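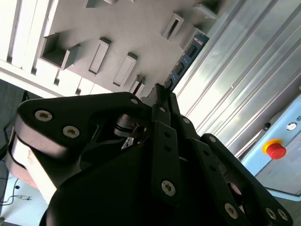 What does the Drindex service kit replace on a two-finger linkage gripper?
It replaces the finger links, the pads and the screws that hold them, which are the parts that wear first on a gripper in daily use. The body and motor of the gripper stay on the robot throughout.

NONTHORPE - Drindex announced in February that its service kit for linkage grippers is now on general offer to workshops, laboratories and small manufacturers. The kit had previously been supplied only to customers holding a maintenance agreement with the company.

Gripper linkages loosen gradually. A screw backs out by a fraction of a turn, a pad hardens at the edge, and a robot that placed parts accurately in the spring begins to miss its slots by the fall. Until now, most Drindex customers dealt with this by returning the complete gripper to the Nonthorpe service center, where the average stay was nine working days. With the new kit, the same work can be carried out on site by a trained technician in some two hours, with the gripper still mounted at the wrist.

Each kit contains a full set of flat black links, countersunk hex screws in the sizes required, replacement finger pads, a hex driver with a preset torque limit, and a printed alignment card. Pads are offered in two grades. The standard grade is intended for boxes, trays and molded parts. The soft grade, developed with the materials firm Clorell, is intended for glass, coated surfaces and thin-walled containers. Customers who handle both kinds of goods may order a mixed kit at the standard price.

The kit was tested before release at the Ogilvie parts store, where robots load and empty slotted shelving through most of the working day. Ogilvie's technicians asked for two changes during the trial, and both were adopted: the shorter screws are now packed separately from the longer ones, and the alignment card has been enlarged so that it can be read without being taken down from the cell wall. The company has since placed a standing order.

"A gripper should not have to leave the building because a joint has worn," the company said in a statement. "Our customers asked for the parts and for clear instructions, and we are pleased to supply them."

Technicians are reminded that the robot must be stopped and isolated from power before any link is removed. A short training session, held at Nonthorpe or at the customer's own premises, is included with a first order. Installation by Drindex staff remains available for a fee, and existing maintenance agreements will be honored on their current terms - customers covered by them need take no action.

Kits may be ordered through the Drindex sales office or from approved distributors. Grippers with a cast linkage are not covered by this release.

About Drindex
Drindex designs and services gripping equipment for light industrial robots. Its offices, workshop and training room are located in Nonthorpe.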